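Cushions, week three

So I'm still at it with the arms, and April is half gone, and I have opinions about cushions now that I never asked for.

Quick catch-up if you skipped the last post. I've got a contract with a small outfit called Drindach to record teleoperation demos of tidying jobs. I sit at the controls, I move my hands, the two arms move the way my hands move, and everything gets saved so a model can learn from it later. The target for this batch is 1000 episodes. I have 108 that I'd be happy to show anyone. (I have more than that on disk. We'll get to those.)

The job this month is pillows and chairs. Pick a pillow up, put it on a chair, square it up, stack another one on it, take it off again. When I read the task sheet I thought great, easy money, I've been putting pillows on chairs since I was four. Then I tried doing it with two fingers per hand and no sense of touch whatsoever!

The thing I keep getting wrong is the pinch. With a cup or a block you close the gripper and it stops when it hits something. A pillow just keeps giving. You close and close and you've got a little tuft of fabric between the fingers, and it looks fine from where I'm sitting, and then I lift and the tuft slides out and the whole thing flops over. Ultan Costello, who trained me on the controls, told me to go in deeper than feels polite. He's right. I used to hover around the corner like I was picking up somebody's sandwich. Now I shove the fingers well into the side, close, wait a beat, and lift slowly with both arms together.

Waiting a beat is my big discovery, by the way. I rush. Everybody who's good at this seems to have a rhythm, and mine was all grab and yank for the first week. Ultan watched a few of my early recordings and asked if I was late for a bus.

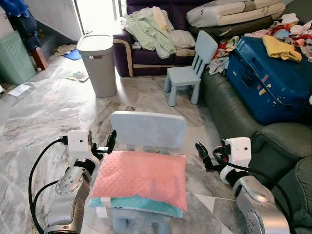

The other thing is lining stuff up. My own hands do it without me thinking: I drop a cushion on a seat and give it a pat on each side and it's done. Doing that pat remotely takes real concentration. If I push from the right and haven't got the left arm there to hold, the cushion skates across the seat. If I push with both and I'm not even, it twists. Stacks are worse, since whatever I do to the top one the bottom one wants to join in. I've started bringing the left arm in first and parking it, then doing all the moving with the right, and my keep rate has gone way up.

About those other episodes on disk. I was throwing out anything with a fumble in it, and it was making me miserable, because I fumble a lot. Then I asked, and the answer was to keep the ones where I drop it and then fix it cleanly, just tag them. Apparently a model that has only ever seen perfect pickups has no clue what to do when one goes wrong. So now I go back through the rejects in the evening with a cup of tea and rescue the decent recoveries. I got 30 out of one evening's pile! They're in their own folder, called Leser, which was the name of my first cat and the first thing I typed.

My shoulders, since a few of you asked: sore. I lowered the seat and it helped some. I also quit doing long sessions after lunch, when I get sloppy and start steering with my neck. Mornings are best. This morning I was set up by 10:15 and had a really nice run, no drops in the stacking part, and I may have cheered at a pillow.

Next up is folding, which I'm dreading. Shirts have sleeves. I did a couple of practice tries with a T-shirt and ended up with something like a burrito, and it took me ages to get the second arm to let go of the hem. If anyone reading has done cloth with two-finger grippers and has a trick for that last release, please leave a comment. I'm opening wide and backing straight out at the moment and it drags the fabric every single time.

I'll post again once I hit the halfway mark on cushions.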